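## Plulteo 162 Bench Scale

The Plulteo 162 is a compact bench scale for weighing parcels, samples and dry goods. It is available to all departments of the Rathore campus for purchase or short-term loan.

- **Item number:** 2788
- **Maximum load:** 100 lb
- **Units:** pounds, ounces, kilograms, grams
- **Power:** 4 AA batteries or wall adapter (included)
- **Platform:** stainless steel, removable for cleaning

The scale must be placed on a level surface and allowed to settle before first use. Calibration weights are ordered separately. Scales on loan are to be returned clean, with the adapter and the printed manual in the carrying case.

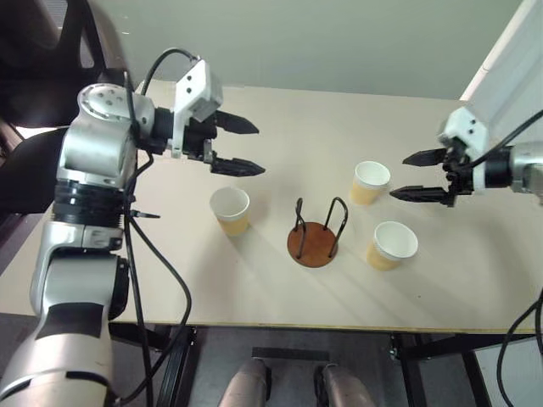
*Isance Building, Department of Equipment and Supply*

Orders and loan requests are handled by Océane Robichaud at the supply counter. A department account number is required for all purchases. Prices are effective January 2022.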